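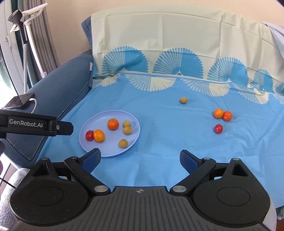

2 min read | 11 comments

The chores we still do ourselves
By Graziella Longo
June 2024

Print this page | E-mail this article

Every few months someone tells me a machine will be doing my housework soon. I would like that. I have also spent enough time putting fruit on plates to have doubts.

Take that job alone. An orange is easy. It is big, it is firm, and it stays about where you put it. A cherry tomato rolls, and it splits if you squeeze it the way you squeezed the orange. Put both on a bed sheet and every wrinkle becomes a small hill. A child of four handles this without a thought. A two-finger gripper has to be told, or shown, again and again.

My neighbor Naveen Sandhu worked seven years at the Stoden packing plant, where machines sort fruit all day. He says they do it well. The fruit comes down a belt, one kind at a time, under the same lights. When a crate of something else got onto the line in March, they stopped the belt and called people over.

A house has no belt. The plate is round today and square tomorrow. Somebody's phone is charging on the armrest, and the cable has to be left alone.

I don't think the work is foolish. Showing a gripper how to pick up a tomato in an ordinary bedroom seems to me a better use of money than another robot that dances on a stage. The people doing it are at least looking at the right problem. But picking up is one piece of a chore. Someone still has to know which fruit is going soft, and that the sheet needs washing afterward.

I would pay $1,349 for a machine that cleared my table every night and broke nothing. I would not pay $189 for one I had to stand beside. As of now I expect I would be standing beside it.

Share (189)

Contact us | Copyright Hurnberg Weekly | Back to top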